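Small Bins, Liners and Squeezy Pouches: Your Questions

I've been writing about household trash at Pornby for long enough that the same questions keep landing in my inbox, so I finally put them all in one spot. Last count was 244 emails on bin liners alone (bin liners! I love you people). If yours isn't covered, write to me and I'll add it next time I update the page, usually on a Thursday.

What size bin do I want for a desk or a bathroom?

Smaller than you think. I started out with a big one in the bathroom and all it did was hold on to things for three weeks. A little one fills up, you empty it, done. Mine holds a couple of days of tissues, cotton pads and packaging for two of us, and it fits between the sink and the wall with a finger's width to spare. Measure your gap with the lid up as well as down! I forgot that once and had to swap two rooms' bins around.

Pedal or push button?

I like having both. The pedal is great when your hands are full or covered in something, and the button is what I use when the bin is up on a counter or a table, where a pedal is no use to anybody's foot. Press the button with a knuckle if your fingers are messy. On a very light bin the pedal can make the whole thing scoot backward, so put it against a wall, or stick a couple of rubber dots underneath.

Are drawstring liners worth the extra money?

For me, yes, but only in bins that get wet or smelly stuff. Paper-only bins in my house get whatever bag is lying around. With drawstring ones, fold the band over the outside of the rim all the way around before you use it, and leave the loose part hanging where you can grab it. Then close the lid once to check that nothing is bunched up in the hinge. Musyoka Mussa wrote in to say he tucks the slack under the back of the rim so it looks neater. I tried it and it does look neater, I'm just too lazy to keep it up.

My liner keeps sliding down inside. Help?

Usually the bag is too big for the bin, so there's nothing holding it snug. Go down a size. If you've already bought a giant roll (been there), gather the extra at the back and tie a little knot in it. Also press the air out before you drop anything in, otherwise the bag balloons up and the first banana peel drags one side down with it.

Where do foil pouches with a screw cap go?

This is the big one. I mean the squeezy silver kind with a spout. In most places I've lived they go in the regular trash, because the layers are stuck together and hard to separate. Some towns and some stores do take them, so look up your local rules before you toss a pile of them. Squeeze it flat from the bottom up, roll it toward the spout, and put the cap back on so the last drops stay inside. A wrinkled one with the air still in it takes up a silly amount of room in a small bin.
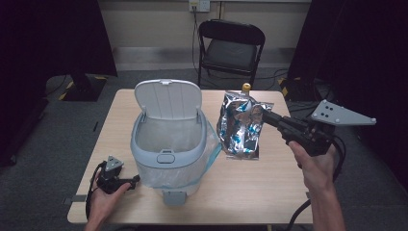 Should I rinse a pouch before I throw it out?

If it's going in the trash, I don't bother. If you have a drop-off that takes them, then yes: a little warm water, cap on, shake, pour, and leave it upside down in the dish rack with the cap off until it's dry. Atieno Urio asked whether the cap can be recycled separately. Mine can't, it's too small for the sorting line here, but hers can, so again, check.

How often do you wash the bin itself?

Every other week in summer, and whenever I remember in January. Dish soap, warm water, an old brush. The inside of the lid is the part everybody skips, and if yours has ridges in it they collect all kinds of things, so go along them with a toothbrush. Let it dry with the lid open before the new liner goes in.

Can I keep spare liners in the bottom of the bin?

Sure, I do! Just put them in under the current bag, and take them out before you wash the thing. I've soaked a whole roll that way. Twice.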